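Fiche de contrôle – table nappée et petite vaisselle
Site : Kununeo, salle Leto
Fiche n° 737, relevé de septembre, 14 h

1. Nappe
Propreté : NON CONFORME. Miettes et petits points sombres sur le tissu blanc, surtout près du bol. À secouer puis à laver.
Pose : NON CONFORME. Un pan est replié à droite et laisse voir une bande du plateau gris-bleu. Plis légers à l'angle avant gauche, tolérés.

2. Plateau
Encombrement : conforme. Le bol est loin des bords, rien à déplacer.
Stabilité des pieds : conforme, vis resserrées au dernier passage.

3. Câbles
Passage : à revoir. Plusieurs câbles dans la zone, les regrouper et laisser 80 cm libres côté allée.

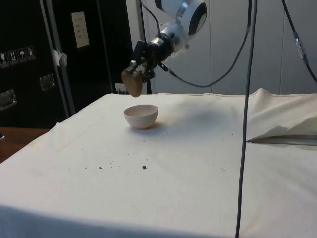
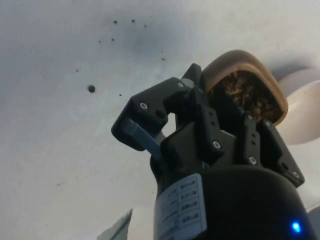 Point 4 : bol blanc sur la nappe (première vue), récipient beige-brun à bord épais (seconde vue).

4. Vaisselle
Bol blanc : rebord lisse, pas d'éclat relevé. Conforme.
Récipient beige-brun : paroi épaisse, bord lisse. Conforme. Passer quand même le doigt sur le dessous avant de le reposer, les fonds rugueux marquent le tissu.

5. Linge de rechange
Une nappe propre en réserve, référence Prulero 1554. Conforme. La seconde est chez Van Damme pour l'ourlet, retour non confirmé.

Commentaires
La nappe est trop souvent remise en place à la main sans être retendue. Reprendre par les quatre coins et vérifier le côté droit en dernier. Les points 1 et 3 sont à solder sous 7 jours, nouvelle visite ensuite. Le reste n'appelle pas de suite.

Documents liés
Entretien des nappes blanches
Rangement des câbles en salle
Vaisselle ébréchée : critères de retrait
Fiche vierge – table et plateau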